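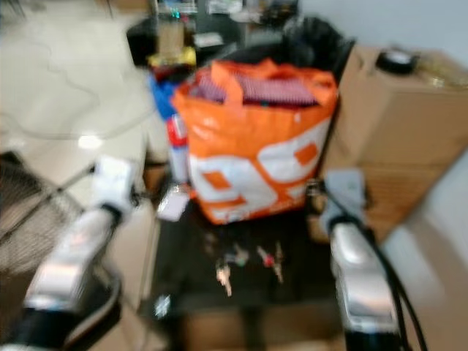 4.2 Things that stay on the table

The item log from Sitcombe holds 855 entries, taken in 16 households over five visits each. An entry is any object that was on the main table when the visit began and had no use in what the household was doing at that time. Plates during a meal were left out. The same plates two hours later were logged. We did not record food crumbs, dust or liquids, and we treated a closed container as one item whatever was inside it.

Bags caused the most trouble in coding. A shopping bag can be an object in its own right, or it can be the place where other objects are kept, and in many homes it was both within a single visit. We logged 153 bags. The Bruteo scheme, which we had planned to use without changes, puts all bags under "carriers" and assumes that they are empty or in transit. In our homes this did not hold. A large plastic bag brought in with shopping was often emptied of groceries and then filled again with something soft, such as a towel, a sweater or bedding meant for another room. Once this had happened the bag tended to stay. In the Pusell household the same bag was on the table at every visit, and the cloth folded in the top of it was different at most of them.

We therefore split the class in two. A "carrier" is a bag whose contents came from outside the home and have not yet been put away. A "holder" is a bag whose contents were already in the home. The coder asked the resident if it was unclear. When the resident did not know either, which was common with bags at the back of the table, we coded the bag as a holder.

4.3 Position on the table

The back of the table and the front of it were used differently. Large and soft items went to the back, against a wall, a shelf or a stack of boxes. Jackets were the usual case. They were dropped beside or behind a bag and then held other things upright. Bottles and cans also went to the back, next to whatever was tallest. Residents said they did this so that nothing would be knocked over, and this fits what we saw in homes with small children, but it was just as common in homes without any.

Small items gathered in front of the large ones. Keys, toy figures, clips, coins, batteries and bits of packaging were seldom spread evenly over the free surface. They lay in a loose group a short reach from the front edge, normally in front of the biggest bag or box. Residents called this "the pile" even when nothing in it was stacked. Paper behaved differently. Receipts, cards and notes were leaned against something or pushed along the side of it, and they were the items most often forgotten. When we asked residents at the end of a visit to name what was on their table without looking, paper was the class they left out most.

Color made a difference to how long small items stayed, though the effect was weaker than we expected. On dark tables, light items were cleared earlier than dark ones. Several residents said that a white scrap on a dark top bothered them. A dark item on the same top could remain from one visit to the next, and in two cases the resident had been looking for it in the meantime.

4.4 Shelves and boxes next to the table

Most tables stood beside another surface, and in practice the two were used as one. Cardboard boxes on or next to the table were treated as walls. Things were leaned on them and piled against them, and after a few weeks the box could not be opened without clearing a space first. Senad Kolev, writing on the flats in the Živković building, calls such boxes "locked", and we have kept his term. A locked box was almost never unpacked during the study. Residents who wanted something from one usually bought it again or went without.

Open shelves behind a table filled up by overflow. The shelf took what was tall or stiff and the table took what was soft or small. We did not log shelf items one by one, so nothing in the totals reflects them, but field notes were kept on each shelf and these were used when deciding whether an item had moved or had been put away.

4.5 Flat items

Flat items need a separate note. The class covers phones, remote controls, card cases, notebooks, chargers with flat bodies and similar things. They were hard to code for two reasons. They slid under and between other items, and many of them could not be named from one side. A flat black rectangle is the plainest example (Figure 4). Where the item could not be picked up or asked about, we entered it as "flat, dark, not identified" and did not guess. A coder who was sure of the item from an earlier visit was still asked to enter only what could be told at the present one.

Figure 4. Flat black item, with a pale surface and a green one behind it. A brown, wood-toned surface shows at the lower left.
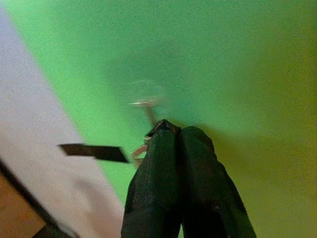
Milovan Mladenović, commenting on a draft of this section, wrote that the unidentified class was too large to be left as it stood, and that "a phone and a notebook do not belong in the same row of a table about tidying, since one is picked up every hour and the other may lie there until November." He suggested dropping the class from the analysis of how long items stayed. We have done so for the duration results in the next section. The items remain in the totals given here, as they took up space on the table like any others, and residents moved them out of the way when they needed room.

His second point was about the visits. He asked whether people cleared the table before we came. Some did. Four households told us so, and we believe it was more. Their tables had fewer small items at the first visit than at any later one, while bags, jackets and boxes showed no such change. It appears that residents who tidied for us removed the pile and left the large things where they were. For this reason counts of small items from first visits are reported separately, and the comparison between dark and light tables in 4.3 leaves first visits out.

We made no attempt to correct the later visits in the same way. By then most residents had stopped clearing up beforehand, and at the Pusell home we were asked to move the bag ourselves if we wanted somewhere to write.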